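Home Datasets Docs Releases Contact
Share 51 Comments 7

Trilura: labeled secondhand furniture listings

Trilura is a text dataset of 3,000 secondhand furniture listings with labels for item type, named parts, stated material and stated condition. It was built for work on short-text classification and on the vocabulary people use when they sell household goods. The listings come from the classifieds pages of Aksoy, a regional listings site that covers Skirnosa and the towns near it. All listings are in English.

Contents

listings.csv — one row per listing, UTF-8, comma separated, header in the first row
spans.jsonl — part and material mentions with character offsets into the body field
terms.txt — the term list used by the annotators, one term per line
splits/ — train, dev and test ID lists
plodby.cfg — settings for the tokenizer

Fields in listings.csv

id: string, stable across releases
title: as entered by the seller, whitespace collapsed
body: as entered by the seller, with contact details replaced by [CONTACT]
item_type: one of 51 values, see terms.txt
condition: new, good, fair, poor or unstated
price: integer, blank if the seller gave none
month: month of posting, no year

The price field is not normalized. Sellers sometimes quote a price per chair and sometimes a price for the set, and the body text does not always say which. Treat price as a string unless you have filtered it.

Collection

Listings were exported with permission from Aksoy in March. Duplicates were removed by exact match on title and body, then by near match on body. Reposts with a changed price were kept as a single row with the lowest price. Listings under five words were dropped, as were listings for services (reupholstery, delivery, house clearance).

Tokenization was done with Plodby. Any tokenizer will work on the body field, but offsets in spans.jsonl are in characters after Unicode normalization (NFC). If your offsets drift, check this first.

Annotation

Two annotators labeled each listing for item type and condition. A set of 700 listings was also labeled for part and material spans. Agreement on item type was 89 percent before adjudication. Most disagreements fell between "stool" and "side table", and between "bench" and "settee". Condition was harder. Sellers write "good for age" for almost anything, and the guideline maps that phrase to fair.

Annotators worked from the text only. Seller photos were not exported and are not part of the release. Where a seller wrote "pine" the material label is pine, whether or not the claim is plausible.

Part terms

Part names are the least consistent field in the data. "Rail", "bar", "spindle", "stretcher" and "rung" are used interchangeably by sellers, and the same listing may use two of them for one piece. The term list keeps the seller's word in surface_form and adds a broader group in part_group. The group "bar" takes any long, narrow member that the text does not place more exactly. Curved members go in the same group, with shape set to curved if the text says so. 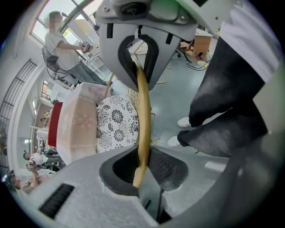
Curved wooden bar on a chair. part_group: bar, shape: curved.

Upholstery terms are grouped more coarsely. "Cushion", "pad" and "squab" share one group. Drawer fittings are split into handle, runner and lock.

Known issues

- Wardrobes are overrepresented in the test split. Report macro F1 along with accuracy.
- A few bodies contain two listings pasted together. These carry the label of the first item.
- "Oak effect" is labeled as oak in release 1.0 and as other in 1.1.
- Empty month values were written as 0 in 1.0. They are blank in 1.1.

Usage

Load listings.csv, filter by the IDs in splits/train.txt, and join spans.jsonl on id. Only listings in the span set appear in spans.jsonl, so use a left join if you need the full table. The dataset is not suitable for price prediction outside the Skirnosa area or for estimating the size of any resale market.

License and changes

Text and labels are released for noncommercial research. Corrections are merged on Wednesday. Include the listing id, the current label and the proposed label in the report.

We use cookies to remember your settings. Accept Decline
Get release notes by email. Subscribe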